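Robot arm for open day: how to show tool sorting to visitors without the arm failing half the time?

Posted in Workshops & Events by Sherif Gaber 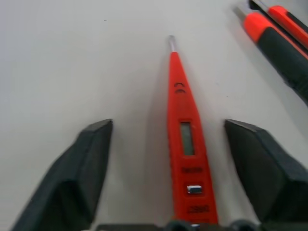

I am preparing a demonstration for the open day of our training center in Dunbar, in December, and I would like advice from people who did this before. The arm must pick hand tools from a table and put them into the right tray, while visitors stand behind a rope and watch. We have the arm from the electrical course, and it has a small camera near the gripper. With the thick handles I have few problems. The difficult one is the red voltage tester, the flat kind like a pen. The fingers come down with one on each side and there is a good gap, so the position seems correct to me, but when they close, the tester often turns a little and then it is lifted crooked or it stays on the table. It becomes wider from the tip to the display window, so maybe I grip it on the sloping part and this is the mistake?

Some details, so you don't have to ask me:

The table top is pale gray and smooth. The tools are placed by hand, in any direction, but they are not on top of each other.
The room has windows on one side. In the morning it is good, at two in the afternoon the sun comes in and the metal parts shine a lot.
Each show should take not more than 60 seconds, because a new group comes in quickly.
The arm runs at its slow speed and there is a stop button at my hand.

My colleague says I should remove the tester and use only the big tools. I don't want this, because we are an electrical course and visitors know this tool from their own drawer at home. But I also don't want to stand there in front of parents with a machine which drops things. Last time we did a visit it was at Zedinach, with a rented arm, and the person who showed it had the same problem with a small pen. He laughed and tried again three times. The group was already walking away.

So: can I improve the grip, or is it better to change the show? Thank you in advance, and sorry if it is in the wrong section.

Iona Lindsay

Take the tester out and use bigger tools, your colleague is right. People at an open day don't look at which tool it is, they look at the arm moving. We had one going with foam blocks and the kids loved it.

Catherine Innes

I don't agree with foam blocks for an electrical course, but everyone has their opinion.

I think you have found the reason already. When two flat fingers close on a part that gets wider, the force is not straight, it pushes the part along or turns it. You should grip where the two sides are parallel. On most testers of this shape this is the handle behind the display, but measure yours with a caliper and don't trust the eye. Then move the grip point in your program toward that place and try it again with the tester lying in different directions.

Also check these:

Put a thin rubber strip on the inside of each finger. Self-adhesive is enough. If the fingers are smooth plastic you will see a big difference.
Check that both fingers touch at the same moment. If one touches first, it pushes the tester before the other one arrives, and with a light tool on a smooth table it will always turn.
Go lower. Many people stop too high because they are afraid to hit the table. For a flat object you need the fingers almost on the surface. Do it with the speed at the minimum and your hand on the stop.
Close slowly. It costs maybe one second of your show.

For the sun, close the blinds the whole day and use the room lamps, also in the morning. Then the light is the same in your tests and in the show. I lost one full afternoon with this at a demonstration in Prandedholm – the camera found every screwdriver before lunch and after lunch it found the reflections.

One more thing about safety. Keep the tips turned away from the rope when you place the tools. And if a visitor asks, please don't let anyone use this tester afterward on a real socket. After so many drops I would not trust it before somebody has checked it.

Orlando Flores

Agree with Catherine about the parallel part and the rubber. I only add something about the show itself.

Start with a thick handle, because the first pick decides if people stay. Put the tester second. If it fails, say before the next try what you will change, for example "now I will grip it closer to the end", and then do it. Visitors like to see this more than a perfect run, and for the students it is a small lesson – they see that the arm does what it is told and the grip point was chosen by a person. Have a limit. Two tries, then take the tool away by hand (with the arm stopped!) and continue with the next one.

Print a big sign with the names of the tools too. From behind a rope a tester and a small screwdriver look the same.

Sherif Gaber

Thank you to all. I moved the grip point toward the end and put rubber from an old mouse pad on the fingers, and today the tester came up straight much more often. It still turns when it lies parallel to the table edge, so I will look at whether both fingers touch together, as Catherine wrote. The blinds I will ask for tomorrow, one of them is broken.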